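カテゴリー:導入・設定ガイド > 学校・相談室向け

Toom きもちチェックイン 設定ガイド
第3章 相談室での初期設定と、最初の記入まで

2019年4月3日 文:Yamila Henríquez(Jomulside 導入支援)

この章では、相談室の担当者がToomを使い始めるまでの手順を説明します。管理者アカウントの作成(第2章)が終わっていることを前提にしています。タブレットの充電と無線接続は済ませておいてください。

3.1 相談室を登録する

1. 管理者アカウントでログインし、「施設」から「相談室を追加」を選びます。
2. 相談室の名前を入力します。子どもの画面にもこの名前が表示されるので、ふだん校内で呼んでいる名前にしてください。
3. 利用する学年を選びます。複数選べます。
4. 開室時間を入力します。時間外に「話したい」が送られた場合は、3.5で設定する文面が表示されます。
5. 「保存」を押します。

注:相談室の名前はあとから変更できますが、それまでに印刷した案内状には反映されません。

3.2 担当者を招待する

1. 「担当者」タブで「招待」を押し、メールアドレスを入力します。
2. 権限を選びます。「閲覧のみ」「記入の確認」「面談の記録」の順に、できることが増えます。
3. 招待メールを送信します。

招待コードの有効期限は72時間です。期限が切れたときは、一覧の「再送」を押すと新しいコードが発行されます。古いコードは使えなくなります。

注意:一つのアカウントを複数の担当者で共用しないでください。面談の記録に残る担当者名が正しくなくなり、あとから修正できません。

養護教諭とスクールカウンセラーが両方いる学校では、両方に「面談の記録」を付けるのが一般的です。学級担任については学校ごとに判断が分かれます。Nunusstead地区の試行では、担任は「閲覧のみ」で始め、学期の途中で見直した学校が多くありました。

3.3 保護者の同意を記録する

利用者が18歳未満の場合、保護者の同意が記録されるまで記入画面は開きません。

1. 「書類」から同意書のひな形を印刷します。ひな形には、記録を見る人の範囲と保存期間を書き込む欄があります。空欄のまま配布しないでください。
2. 署名済みの同意書を受け取ったら、児童の一覧で名前を選び、「同意あり」に切り替えます。
3. 受け取った日付を入力します。

同意書の紙は施錠できる場所に保管してください。Toomに画像を取り込む機能はありません。

保護者から同意を取り下げる連絡があった場合は、「同意あり」を「取り下げ」に変更します。この操作で新しい記入は止まりますが、それまでの記録は消えません。記録の削除については第7章を見てください。

3.4 チェックインの質問を選ぶ

初期設定では、次の組が有効になっています。

・低学年用:顔の絵から選ぶ形式。文字は読み上げに対応
・高学年用:五段階で選ぶ形式と、自由に書く欄
・中学生用:高学年用に、睡眠と食欲の質問を加えたもの

1. 「質問」タブを開き、使う組を選びます。
2. 質問ごとに、表示する・しないを切り替えます。
3. 自由記入欄の上限は200文字です。減らすことはできますが、増やすことはできません。
4. 「プレビュー」を押し、実際に使う端末で読みやすさを確かめます。

注:質問の文は変更できません。言い回しを変えると、前の学期の結果と比べられなくなるためです。追加の質問を作りたいときは「自校の質問」を使ってください。

注意:チェックインの結果は診断ではありません。点数だけで児童の状態を判断したり、結果を本人の前で読み上げたりしないでください。

3.5 お知らせの設定

「話したい」が押されたとき、または自由記入欄に気がかりな言葉が含まれていたときに、担当者へ通知が届きます。

1. 「通知」タブで、受け取る担当者を二人以上選びます。
2. 一人目が確認しなかったとき、次の担当者へ送るまでの時間を決めます。
3. 時間外に表示する文面を入力します。地域の相談窓口と、すぐに助けが必要なときの連絡先を必ず入れてください。
4. 「テスト送信」を押し、選んだ全員に届くことを確認します。

注意:Toomは緊急時の連絡手段ではありません。通知は通信の状態によって遅れることがあります。命に関わるおそれがあるときは、校内の緊急対応の手順に従い、児童を一人にしないでください。

長期休業中は通知の受け取り手がいなくなりがちです。休みに入る前に「休業期間」を設定しておくと、期間中は「話したい」のボタンが相談窓口の案内に置き換わります。9月に授業を再開する学校では、再開前日の夜まで設定しておき、当日の朝に解除するやり方が扱いやすいでしょう。

3.6 最初の記入を行う

最初の記入は、担当者がそばにいるときに少人数で行ってください。

1. 端末の音量を確かめ、となりの画面が見えない向きに席を置きます。
2. 何のために記入するか、誰が読むかを短く伝えます。「答えたくない質問は飛ばしてよい」ことも伝えてください。
3. 児童が自分の名前を選び、絵のパスワードを入力します。
4. 記入が終わると「おわり」の画面になります。端末を受け取り、ログアウトします。
5. 担当者の画面で、記入が届いていることを確認します。

途中で手が止まった児童には、続けるかどうかを本人に聞いてください。中断した記入は「途中」として残り、同じ日のうちは続きから再開できます。日付が変わると、答えた分だけが保存されます。

泣き出したり席を離れたりした場合は、記入を終わりにして、落ち着いて話せる場所へ移ります。残りの児童の記入は別の日に回してかまいません。

3.7 うまくいかないとき

・名前が一覧に出てこない:3.3の同意の記録を確認してください。
・絵のパスワードを忘れた:担当者の画面で「絵を選び直す」を押し、児童と一緒に設定します。
・読み上げの音が出ない:端末の消音を解除し、アプリを開き直してください。
・記入が届かない:端末が無線につながっているかを確認します。つながっていない間の記入は端末に保存され、接続が戻ると送られます。送信が終わるまでアプリを削除しないでください。

解決しない場合は、Stesivberg事務所のIndrek Kļaviņa(内線1795)へ連絡してください。問い合わせの際、児童の名前や記入の内容をメールに書かないようお願いします。 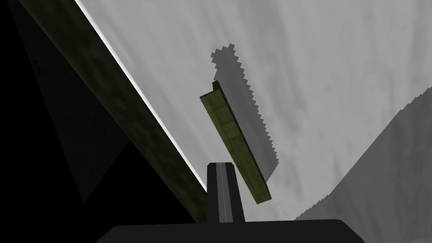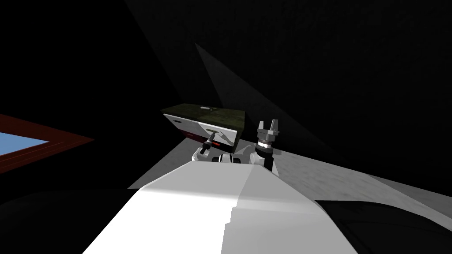 上:オリーブ色の棒と灰色の影 下:天面が暗い緑色の箱形収納(いずれもCG)

関連する項目
・第2章 管理者アカウントを作る
・第4章 面談の記録をつける
・第7章 記録の保存期間と削除
・保護者向け案内状のひな形
・絵のパスワードについてよくある質問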